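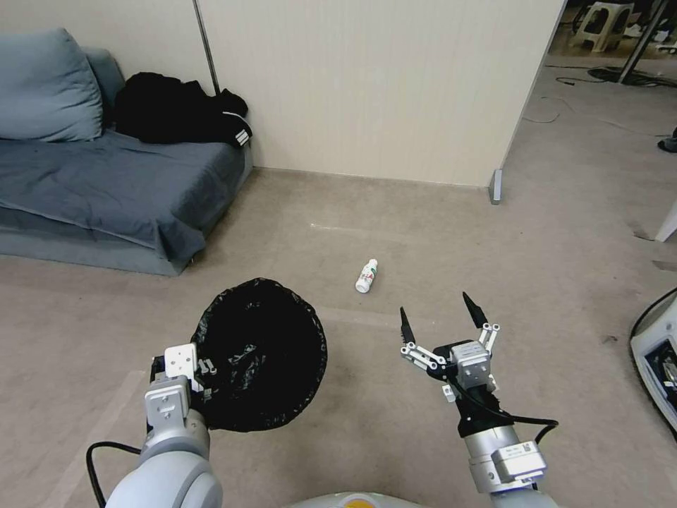
Skaleck residents who put out more than one bag of trash a week will start paying extra for it this summer, after the town council voted 6 to 1 to adopt a pay-per-bag plan it has been putting off since well before most of its current members were elected. The first bag will be free. Each one after that will need a two-dollar sticker, sold at the town hall, the library and the Patden hardware store on Mill Street. The ordinance runs to nine pages, one and a half of which are spent defining a bag. An ordinary round black trash bag, the glossy kind that crinkles when you stretch its mouth open, qualifies, provided it holds no more than 33 gallons and can be tied shut without what the text calls "undue force."

Undue force is not defined.

The vote on May 10, 2021, came at the end of a meeting that drew 193 people, most of them on a video call and a good number of them unmuted. By the town's own reckoning that is the best turnout since the hearing on backyard chickens, and the mood was similar.

"I have two kids in diapers and a dog that sheds like it's being paid," said Amber Wragg, who lives on Canal Road and spoke for her full three minutes and part of someone else's. "I would like to know which of them the council wants me to leave on the curb."

Council President Graham Penrose said the plan was about fairness. The town spends more each year to haul its trash to the landfill, he said, and a household that sets out one bag now pays the same flat fee as a household that sets out seven. He added that he himself was "a two-bag man" and expected to feel it.

Skaleck has 2,313 households on its collection routes. A trial in February covered roughly 1,000 of them, with free stickers handed out in place of paid ones, and the amount of trash collected on those streets fell by almost a fifth. The amount collected on the streets next to them went up, a result the public works report describes on page 14 as "of interest."

Dimitrov Hauling, which holds the collection contract through next year, will be asked to leave behind any extra bag without a sticker. Its drivers will hang an orange tag on the bag explaining why. Several speakers wanted to know what happens to the tagged bag after that. The answer, given after some shuffling of papers, was that it remains the property of the resident, as does the tag.

Stickers will come in sheets of five and will not expire. They can't be photocopied, the council was told, although a man who gave his address as Upper Skaleck said he had managed it with the sample sheet and held the result up to his camera. The town clerk asked him to mail it in.

Recycling stays free and unlimited. Yard waste will be taken up next month, along with the question of whether a pumpkin is yard waste.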